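Wrist camera or fixed camera for comparing two finger sets?
2 min read

gimstead_lab
Our department is evaluating two finger sets, the Sellberg and the Qureshi, on one arm. The task is to pick up a single fruit and place it in a basket. We have one fixed camera and one wrist camera, and the controller can record only one of them at full rate.

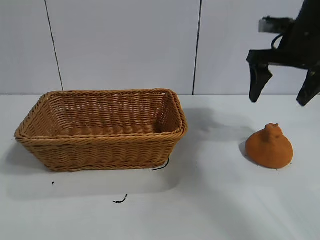
We have completed 300 trials with the fixed camera. The success counts are close, and the reviewers have asked for evidence of how each grasp is made. Which view should be recorded at full rate?

3 comments - 12 shares

celtholm_support
We would advise the wrist camera for the approach and the grasp. Finger alignment is difficult to judge from a distance, and an uneven fruit may roll when one finger arrives first. 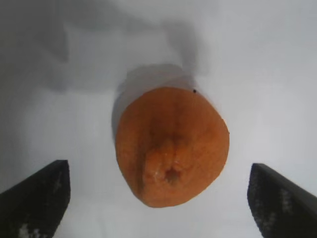 Wrist view on approach, fingers open.

Please keep the fixed camera at a reduced rate. It remains the better record of arm clearance.

bench_notes_3
I would support the answer given, with one reservation. 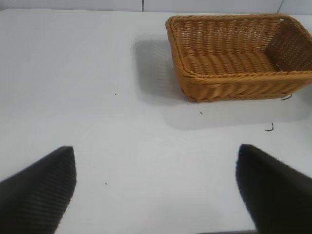 Placement should be scored separately from grasping. The wrist view gives an incomplete account of the container at certain poses. The basket can run out of view on the right while both fingers remain clear in the lower corners, so a scorer would need the second camera to confirm the far end. We reviewed 1,268 recordings on this basis and revised our form afterward.

Motion blur should also be noted on the form. 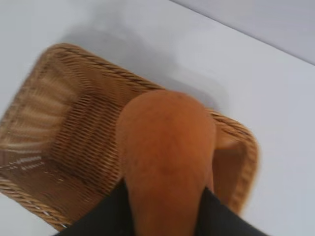
A shorter exposure with more light is the usual remedy, and both finger sets must be tested under the same setting.

gimstead_lab
Thank you. We will proceed with the wrist camera.

Contact | Copyright Celtholm Community Help | Back to top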